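April, late evening

I meant to go to bed an hour ago, but I am still so full of the walk that I had better get it down first. I took the early bus out to Vundale and went over the ridge to Lastdale on foot, the long way, past the reservoir. The hills are finally turning green! There were lambs all along the lower path, and I stopped far too often to lean on gates and look at them, so of course I was late getting up to the pass.

It was windy on top – the kind that gets into your ears and stays there – and I ate my sandwich behind a wall with my hood up, as happy as I have been in weeks. My knees complained on the way down, which I expected, and I have had them up on a cushion ever since supper.

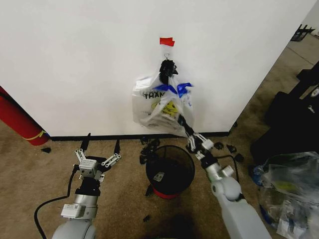

How high is the pass between Vundale and Lastdale? The old map gives 800 feet and the new one gives 900, and my legs are firmly on the side of the new one.

I had tea and 2 scones at Daher, the little place by the bridge, and then dozed most of the way home on the number 66. Next month I would like to try the Bolavdale side, if the stream has gone down enough to cross, and maybe start a bit earlier and leave the lambs alone. I must remember to put new laces in my left boot before then.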